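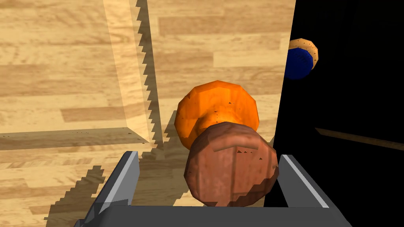 Slide 1. Pale wood grain and one orange object, computer rendering.

Good morning, everybody. Wait until the people at the back have a seat.

My subject is color in small shops. I worked 17 years with shop interiors, first at Kaczorowski and now at Dastutex, and I still meet owners who choose the wall paint on the last day before opening.

Say slowly: the eye goes first to the strong color, then to everything else. Orange on pale wood is an easy case. Ask the room where they looked first. Give them time, do not answer for them.

Slide 2. The shop in Cidilthorpe.
It sold tea and kitchen cloth. The owner had 493 articles on the shelves, and every shelf had a different background color. Customers told her the shop was nice but tiring. We painted all shelves in one warm gray and kept red only for the counter. The paint cost 3,000, with labor. (If they ask: dollars, and no, the floor was not included.)

Slide 3. Light.
The same gray looks green under cheap lamps. Show the two cards, first by the window, then under the lamp. Protico lends us the lamp, so please thank them here.
Test the paint in the evening also. Many owners test only at noon, and in winter they are surprised.

Slide 4. How much strong color?
My habit is 90 percent quiet, the rest strong. It is a habit and I do not defend it as a law. A toy shop can take more – a pharmacy wants less.

If time is short, skip slide 5 (old signs) and go to the exercise with the paper samples. Each table gets one envelope. They should glue nothing before they have tried at least two versions.

Questions. Remind them that the second part of the course is in July, same room, and that the sample cards must come back to me before lunch.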